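Pondstead Hand Gripper, with the Flarker wide-angle camera

Equipment library / Grippers / Hand-held

The Pondstead is a two-finger gripper you carry in your hand, with a wide-angle camera looking out over the fingertips. We've had it alongside the older Vik for a good while now, and I have to say I keep reaching for the Pondstead first. Household objects on an ordinary table are where it shines! 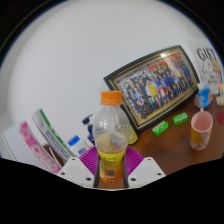
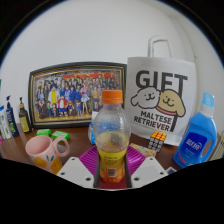
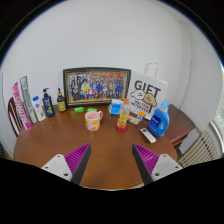 Tabletop trials, Pondstead fingers, Flarker camera.

What we like

The fingers. They close evenly on both sides, so a light bottle stays upright instead of getting nudged over by whichever finger arrives first (the Vik still does this to us, and we've tried shimming it). Thin-walled plastic is a great test because you can crush it without noticing, and the trigger on the Pondstead gives you enough feel to stop in time. I love this trigger.

The view. The Flarker sees the fingertips, what's between them and nearly everything on the table behind, walls included. Straight edges bend a lot, and you need to calibrate before you measure anything from the footage. The Umon lens we tried first was sharper in the middle but lost the back row of objects as soon as you leaned in for a grasp, and we went back to the Flarker inside an afternoon.

The weight. Romain Guillot did 91 grasps in one sitting with it and only then asked for a break. With the Vik he stopped at 40.

How it did against the Vik

Same table, same operator, mixed bottles, mugs and small boxes, 40 attempts each. The Pondstead dropped or tipped one object. The Vik managed nine, most of them tall bottles. Soap bars lying flat were hard for both, and the trick is to come in low and slow with the fingertips just touching the tabletop. Mug handles went better than I expected, especially if you grab across the handle and leave the rim alone.

Things to know before you borrow it

Charge takes 39 minutes from empty. The cable is in the lid pocket.
Wipe the pads with a damp cloth after anything sticky. Please don't use alcohol on them, it makes them slick.
Check the finger screws before every session. They work loose after a long day and you'll feel it as a slight wobble on the left.
Calibration sheet is in the case, flat side. If it's creased, print a new one.

Goes with

Flarker camera (fitted), Flarker spare mount, Vik adapter plate. The Umon lens fits too, with the short ring.

A second set of softer pads is due in February, and I'm hoping they'll sort out the soap bars. Until then the one set stays with the case. Ask Romain for the key to the cabinet.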